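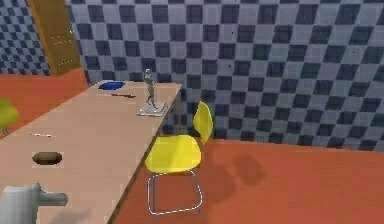
The long table, with the orange floor beside it

Would you like to learn to mend your own clothes? The Postell Sewing Circle in Dulenham is looking for 14 people to join our beginners' course in October, and we would dearly love to hear from you, even if you have never so much as threaded a needle.

We meet for 3 hours each morning, starting at ten — there is always a pause for tea — and by the end you should be able to darn a sock, turn up a hem and put in a zip without tears.
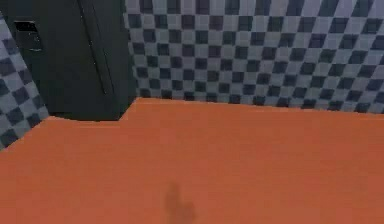
Orange floor and checkered walls

Places are free, and we can put £14 towards bus fares for anyone coming in from Nuvemel or further out. Do bring something of your own that needs mending, however sorry it looks.

To put your name down, write a few lines to Tetteh Alhassan at the Postell Sewing Circle, 290 Asante Road, Dulenham, and say which mornings suit you best.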